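The notice board is not coming back

Every couple of years somebody tells me the community notice board is making a comeback. This time it was a press release, 2 pages long, announcing that the town of Metholm had "rediscovered analogue connection". I drove out in December to have a look.

The board was outside the bakery, behind glass, and the glass was locked. To put anything on it you filled in a form at the council office, which was open until 3. There were five notices up. Four were from the council. The fifth was about how to apply for a notice.

I grew up with the other sort. Ours was in the entry of the supermarket at Nalham, between the gumball machine and the trolleys, and it was a mess. Firewood, kittens, a trailer for sale with the phone number torn into a fringe along the bottom. You learned a fair bit from which tabs had been pulled. You also learned that half of it was months out of date, and that the man with the firewood had moved away. People who get misty about these boards tend to forget that part.

What killed them, we're told, was the internet. I'm not so sure. The Nalham board came down when the store was refitted, well before anyone in my family had a smartphone, and a rack of gift cards went up in its place. A wall near a front door is worth money. A scrap of paper offering guitar lessons pays nothing for it. I suspect a lot of boards went that way, and blaming social media lets the landlords off lightly.

Now the wall space is being offered back, with conditions. A company called Skistis will rent a café a "curated community surface" and send someone around to take down anything that doesn't suit the colour scheme. I read its brochure twice and still couldn't find out who decides what suits. The brochure claims that customers stay longer in a room with a board in it. Longer than what? There was no study attached, and my email asking for one has gone unanswered.

The Yusuf project, run out of a suburban library, is at least free. Anyone can pin up anything for 17 days, after which it goes in the recycling. I liked it more than I expected to. I also stood beside it for most of an afternoon and saw 15 people walk past without turning their heads. The one who did stop wanted the washroom key.

Supporters will say that's unfair, and that you can't judge a board by one slow afternoon. Fine. But then they should say what would count as a board that doesn't work. So far I've heard only that each of them is a success, including the one behind the locked glass.

There's a simpler test. Look at the edges of the paper. On a board that people use, the notices overlap, the corners curl, and someone has written a rude answer on the yoga flyer. On a board that was bought to make a point, everything hangs straight and there is plenty of room. The cork itself is cheap and pleasant stuff, and I have nothing against it. It just can't do the job alone.

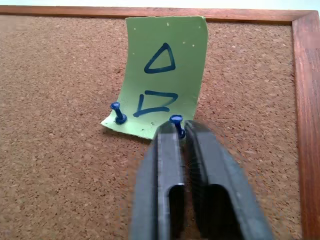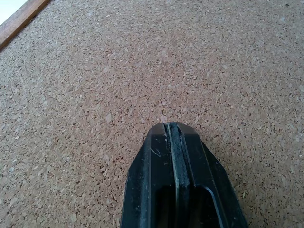
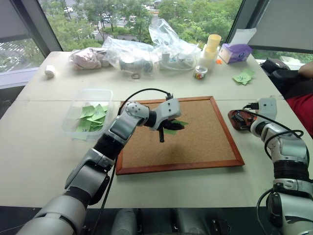 Cork up close, and in the last picture a wood-framed board lying on a table.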